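Dendow says its hull coating will cut fuel use on 179 ferries and coasters, and the shipping press has mostly taken its word for it. I'd like to see the logbooks first.

The one trial made public ran for 3772 hours on a single ship, the Kobzar, which came fresh out of dry dock. Any clean hull does well — barnacles take their time.
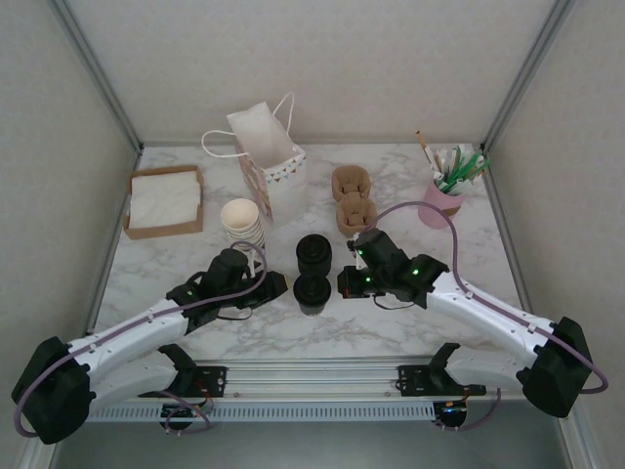

White paper napkins in a cardboard tray, with an open gift bag.

Marlene Dhillon, a former chief engineer, wants 2 sister ships run on the same route, one coated and one not. Dendow has yet to agree.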